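Unit 4: Colour in small rooms
Course notes, Interior Decoration (evening group), tutor Hanneke De Haan

Last time we spoke about warm colours. Now we continue with the cool ones -- blue, green and all what lies between. Please bring your colour wheel and the sample cards from Grudden.

A wall colour is never one colour. Paint the same tin on two walls, and the one turned to the window will look paler than its neighbour. For this reason we test on at least two walls, and we look again in the evening.

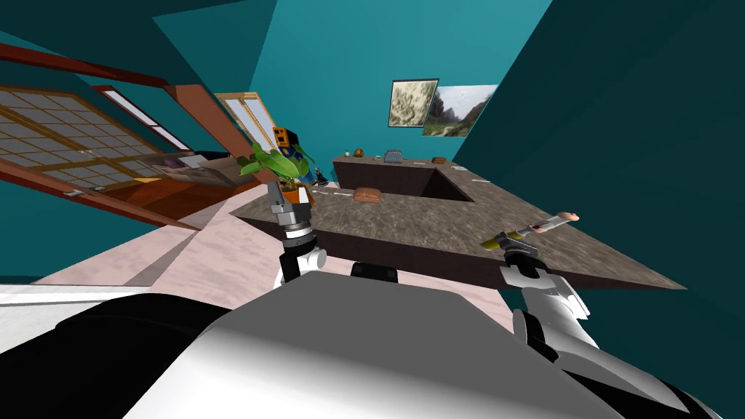
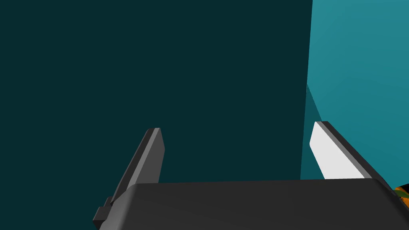
Cool colours seem to move away from the eye, so they are often advised for narrow rooms. This is true for pale tones, but less for strong ones. Teal is a good case to study: in the second picture a very dark teal stands directly against a bright turquoise, and the edge between them is what you notice first. If you wish for a calm corner, keep the two tones closer.

Homework: paint two cards, 200 mm wide, in one cool colour. Hang them on different walls and write down what you see at breakfast and under the lamp. Read also page 51 of the Lynch booklet.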